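Gonmont Introduces Casberg Air Treatment Module for Washrooms, Transit Cabins and Shared Offices

New unit combines particle filtration with humidity-controlled airflow in a single housing
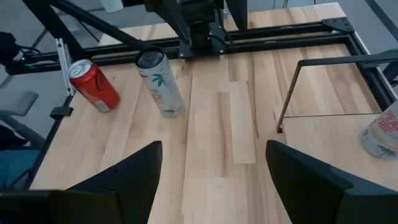 Product overview

GONMONT, September. Gonmont today announced the Casberg module, a compact air treatment unit for enclosed spaces with frequent changes in occupancy. The module is intended for washrooms, meeting rooms, waiting areas and the passenger compartments of rail vehicles. It can be fitted during new construction or added to an existing ventilation duct.

Casberg draws room air through a pleated particle filter and an activated carbon layer, then returns it through an adjustable outlet. A humidity sensor at the intake sets the fan speed. When relative humidity stays above a limit chosen by the building operator, the fan moves to its higher setting and remains there until the reading falls. The factory limit is 50 percent and can be changed at the wall controller.

The two filter stages are held in separate trays, so the carbon layer can be replaced without disturbing the particle filter. Rated service life is 3,000 operating hours for the particle filter. The carbon layer is inspected at the same interval and replaced as required by local odor load.

Installation and control

The housing mounts above a suspended ceiling or behind an access panel. A single technician can remove the filter trays from below with no tools. Power and control wiring enter on the same side, and the outlet collar can be turned to suit the direction of the duct.

Units may run independently or be connected to Hashemi, the company's building control software. Hashemi records fan speed, humidity and filter hours for each unit and sends a notice when a filter is due. Operators who already use another control system can connect through a standard relay contact, which reports fault status only.

Field trial

Before release, Gonmont operated 77 units at the Genditbridge office and station complex. The trial covered washrooms on the lower levels, open-plan offices and a staff locker area. Readings from the trial led to two changes in the production version: a longer delay before the fan returns to low speed, and a heavier gasket on the lower filter tray.

The trial units remain in service and will be refitted with the new gasket at their next filter change.

Availability

Casberg is offered in two housing depths and will be supplied through Gonmont's distributors in 11 countries. Orders for the shallow housing open first, with the deep housing to follow. Replacement filters for both versions use the same part number. Installation drawings, wiring diagrams and duct sizing tables are available from distributors on request.

About Gonmont

Gonmont designs and manufactures ventilation, filtration and humidity control equipment for commercial buildings and public transportation.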